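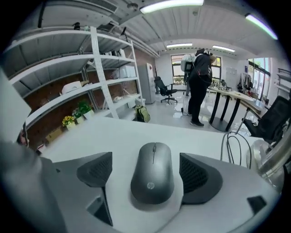

The Last Desk at Horgan

My aunt always said you should never leave a desk the way you found it, you should leave it a little better, and I suppose that's why I was still on the second floor at 6 in the evening, fussing over a keyboard that belonged to no one anymore. The rest of the office had gone over to the new place in Leltgate. I had promised to stay behind and put things straight, and I do like putting things straight (my mother would laugh at that, if she'd seen my bedroom at fifteen).

I started with the mouse. It was a gray one, and I had it up by the back of the desk before I'd even decided where it ought to live. Five years of Rundach invoices had gone through a mouse on that desk, ninety-nine a week when September was bad, and I found I didn't want to hurry it. 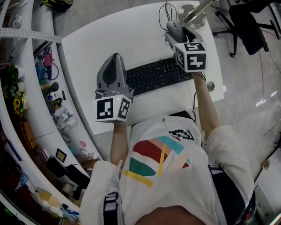 What the Plants Heard

I talk to plants, I should admit that now. The yellow flowers had come from the market in Witasville, and I told them all about the bus ride they were going to have, and which window I'd picked out for them, and how the radiator over there knocked at night but meant no harm.

The building had been a button works once, long before us, and I used to imagine the women coming up the stairs with their lunches wrapped in cloth. It must have been noisier then. Now there was the brick behind the shelves, and the long tube lights running under that ribbed white ceiling, and I stood there with my head back like a tourist in a church. Then I went and got my coat, and came back twice, once for my scarf and once for the flowers.
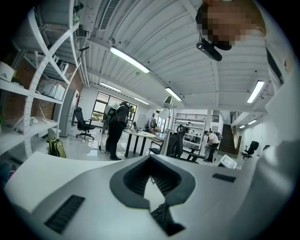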